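Progress report on the Nunby family lounge, for Nizar Geagea at the Lahlou Fund
From Timo Grube, Claltard House
Sunday, October 25, 2026

Dear Nizar,

I promised you a proper letter before the clocks go back, and I'm sorry it has taken me this long to sit down and write it. You have been so patient with us since March, when the lounge was a bare room with a stack of chairs in it and I was asking you for money to buy a couch! The room is in daily use now and I'm happy to tell you how it's going, including the parts that still need work.

## What the grant has paid for so far

The biggest item, as you know, was the seating. We went back and forth for weeks over new or secondhand, and in the end bought the couch from the showroom in Nunwood, who were kind enough to deliver it up the back stairs (I won't describe that afternoon, but the banister has been repaired). The carpet went down before it. After that came the lamps for the reading corner, the low shelves, and the throw pillows.

We also spent $369 on washable covers and pouches. That was more than the line in the budget, and I moved the difference over from the lamps, as we agreed on the phone. The receipts are in the envelope with this letter.

## The room day to day

Families come in while they are waiting for appointments down the hall, and many of them stay on afterward, which I take as a compliment to the couch. We tidy it at lunchtime and again at closing, and the routine is pretty settled by now. Pillows go back on the seat, loose fabric things get picked up and put away, and the carpet gets a quick going-over with the vacuum if there's time.

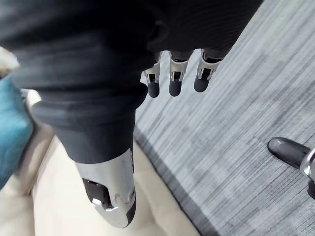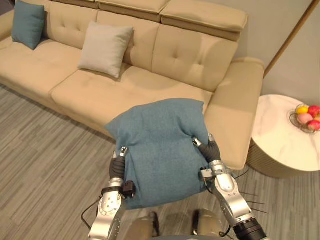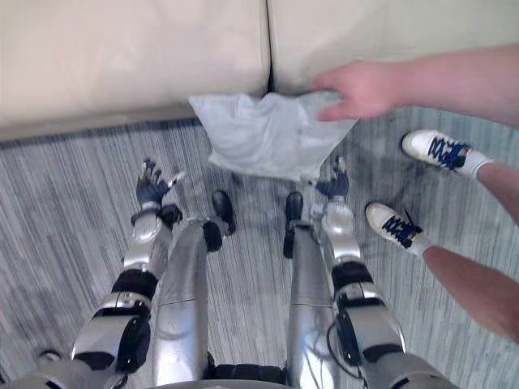
The couch has been the right choice, and I say that as the person who argued for the smaller one. I worried that beige would be a mistake in a room full of children and juice, and we do spot-clean it more than I'd like, but it makes the place feel like somebody's living room, and parents have told me so again and again. The tufted back with its buttons is the one feature I'd think twice about another time. Crumbs find their way into those dimples and the vacuum nozzle doesn't care for them. The teal pillows cheer the whole thing up, and the light grey one has become the favorite for naps. I have asked the showroom whether we can get a second grey to go with it, and they are looking.

The carpet is doing its job too. I chose a gray stripe so that it would forgive us a little between cleanings, and on the whole it does, though it does show smudges after a busy day. I'd like to have it professionally cleaned once before the holidays. The quote I have seems fair and it fits inside what is left.

## What hasn't gone to plan

The book exchange is behind. We hoped to have the shelves full by the end of summer, and we have 20 picture books, a few of them missing pages. The school in Nunby has offered us a box, so I expect to be able to write you something more cheerful on that subject next time.

The pouches have been a mixed success. They were meant for small toys, one kind to a pouch, and they're lovely and light and go through the wash without any fuss. They also go limp on a shelf and slide off it. I think hooks on the wall would solve this for very little money, and I'd rather try that than buy boxes.

The blinds are still the old ones. Two of the slats are held together with tape, and I have no excuse except that I keep putting it off.

## Between now and the next report

- Carpet cleaning, booked for a day when the lounge is closed
- Wall hooks for the pouches
- One more grey pillow, if they can find it
- New blinds, with measurements sent to you first
- Collect the books from the school

I don't expect to ask for anything beyond the original award. If the blinds come in higher than I think they will, I'll call you before ordering.

Please do come and see the room when you're next out this way. Any weekday after lunch is good, and there is always coffee on.

With warm thanks from all of us,

Timo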